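Carroll group moves its remote teaching into simulation first
2 min read
Print this story | E-mail this story
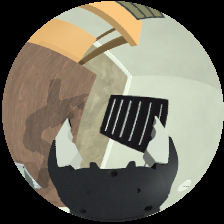
Operators at the Carroll site have been practicing on the simulated version of the Hurik arm since the start of May, and from now on everyone who wants time on the real one will do a block of simulator sessions beforehand. Rhea Cabrera, who runs the operator desk, set the block at 28 sessions. The work is the same as on the floor: you hold the controller, you drive the arm, and the software records your motions so the robot can be trained on them later. The only view most people use is the one from the wrist, a round fisheye picture with the two gripper fingers standing up at the bottom. It takes some getting used to. Straight things bend, so a wooden beam across the top can look like an arc, and new operators tend to chase the curve with their hand. Cabrera's advice is to steer by the gap between the fingers and leave the edges of the circle alone.

The recordings go to Malachy Conneely's team in Bretness. They asked for 2000 demonstrations by the end of the summer and have 300 they are happy with. A fair number were sent back. The most common problem was long pauses in the middle of a motion, where the operator had stopped to think and the arm just hung there. Conneely would like people to throw those out and start the task again, even if the rest of the run was clean. Small corrections are fine and he wants to keep them. If you overshoot and come back, leave it in.

Aidan Mac Suibhne has changed the scene settings so that surface textures and room colors are drawn fresh each time you reset. Wood grain, stone and plain walls may all turn up in odd combinations. Please don't reset over and over to get a room you like. The mix is what the training team needs.

Two practical points. The Havadex controllers now have to be zeroed at the start of every session, and the prompt for this can't be skipped. Station 17 has a sticky trigger and is out of use until a replacement comes.

Drop-in help is on Wednesday from 2 p.m. at the operator desk. To book simulator time, write to Dymphna Ó Gríofa and say whether you are left-handed.

Print this story | E-mail this story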